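양손 조작 시뮬레이션 시험 기준 정비 사업
중간 진행 보고 (3월)

수행: Dramier 로봇조작팀
과제명: Gruketti 작업 기준서 작성 및 검증

1. 지난 보고 이후 달라진 점

기준서 초안이 드디어 한 권으로 묶였습니다! 지난 보고 때만 해도 장면 구성, 파지, 기록 양식이 따로 놀았는데, 이제 시험 담당자가 문서 하나만 펴 놓고 처음부터 끝까지 진행할 수 있습니다. 분량은 부록을 빼고 40쪽입니다. 용어도 손봤습니다. '놓기'와 '떨어뜨리기'를 같은 칸에 적던 관행을 없앴고, 이 한 가지만으로도 판정 회의가 눈에 띄게 짧아졌습니다.

2. 시험 실행 현황

이번 기간에 기준서에 따라 시뮬레이션 시험을 1457회 돌렸고, 그중 632회는 판정자 두 명이 서로의 결과를 모른 채 각각 채점했습니다. 두 판정이 일치한 비율은 90퍼센트입니다. 어긋난 건은 대부분 손가락이 바구니 안감에 닿은 경우였습니다. 초안에는 '용기와 접촉하지 않을 것'이라고만 되어 있어 천에 스친 것까지 감점할지 판정자마다 생각이 달랐습니다. 문구를 고친 뒤 같은 기록을 다시 채점하는 중인데, 중간 결과를 보는 재미가 있습니다.

3. 확정된 규칙

3.1 시작 자세. 양손은 탁자 앞쪽 가장자리 밖에서 손가락을 편 채 대기합니다. 물체에 손이 닿은 상태로 시작한 시험은 무효입니다.

3.2 한 번에 하나. 바구니에 넣는 물체는 한 번에 하나만 집습니다. 쉬고 있는 손은 반대쪽 손의 이동 경로에 들어가지 않습니다.

3.3 놓는 높이. 물체의 가장 낮은 부분이 바구니 테두리보다 위에 있을 때 손을 벌리면 떨어뜨리기로 기록합니다.

3.4 주변 물체. 대상이 아닌 물체가 넘어지면 작업을 마쳤더라도 별도 표시를 남깁니다. 캔처럼 작고 세워 둔 물체에 특히 자주 적용되는 조항입니다.

3.5 안감 접촉. 안감에 스치는 것은 허용하고, 안감이 끌려 나와 테두리 모양이 바뀌면 감점합니다.

4. 작업 장면

식료품과 생활용품을 바구니에 담는 과제입니다. 첫 화면은 빈 바구니와 탁자 위 물체들, 둘째 화면은 오른손이 주황색 원통형 물체를 바구니 위에 들고 있는 순간입니다.
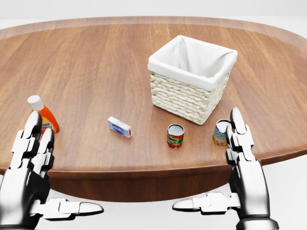
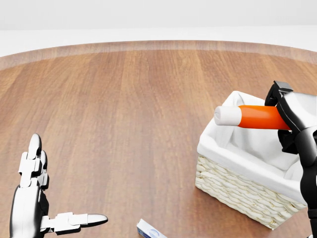
5. 남은 과제

투명한 용기를 다루는 조항이 아직 비어 있습니다. 외곽선을 기준으로 한 접촉 판정이 잘 맞지 않아 Bíró 쪽 시험 환경에서 쓰는 방식을 검토하고 있습니다. 시작 배치를 얼마나 흔들어야 공정한가도 팀 안에서 의견이 갈립니다. 물체 간격을 좁히면 3.4항 표시가 급격히 늘어나는데, 이것을 난이도로 볼지 배치 오류로 볼지 정해야 합니다.

6. 다음 기간 계획과 요청

4월에는 Zonitz 시험실에 초안을 보내 외부 판정자가 우리 도움 없이 채점해 보도록 할 계획입니다. 처음 읽는 분들이 어디서 멈칫하는지 볼 수 있어 팀 전체가 무척 기대하고 있습니다. 판정 일치율 목표는 외부 결과를 받아 본 뒤 다시 제안드리겠습니다. 예산 총액은 변동이 없고, 장비 항목 잔액 일부를 외부 판정자 교육비로 옮기는 건의 승인을 부탁드립니다. 변경 내역표는 따로 제출했습니다.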